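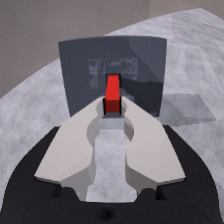

Slide 1 - Can it do the chore yet?

Leave this up while people sit down. Simulated view from the wrist: two fingers, one red block held between the tips, dark panel behind it. Say early that everything shown today is rendered. The hardware results come from the August runs at Kastico and are given as numbers only.

Slide 2 - What "yet" means

Define the chore as pick up, carry, place, let go. All four or it does not count. Maureen Fairclough's objection from the last review goes in at this point: a grasp is not a chore. Agree with her and move on.

Slide 3 - Simulation results

500 trials per policy, 2 policies. The Allent policy holds the part well on straight approaches. Most failures come at release, when a finger drags the part out of position. Do not read out the table. If asked about friction settings, refer to the handout.

Slide 4 - Hardware results

40 trials, same task definition. 3 operators reset the cell by hand between trials. Reset time was logged separately and is left out of the cycle time - Dennis Rudd will ask. The answer is that a shop would have to pay for it, so it belongs in the cost slide.

Slide 5 - Working near a box

Reach is easy to show. Clearance is harder. Point to the gripper, then to the sloping upper face of the box, and talk about approach angle. Pause before moving on.
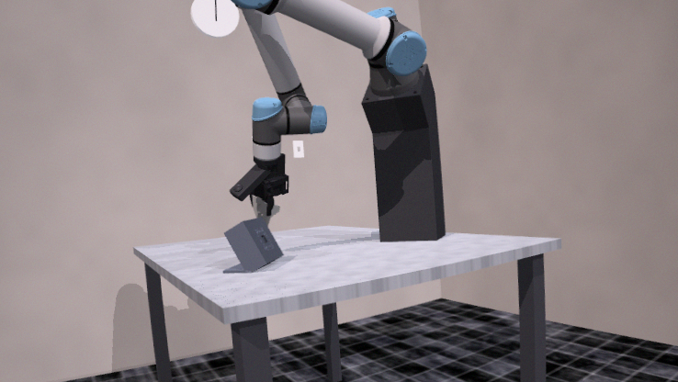
Arm on its pedestal, gripper just above the tilted gray box. Simulation render.

Slide 6 - Position

Shop floor: yes for fixed parts in known places. Household: no, on present release and reset figures. Zillaro comparison only if time allows.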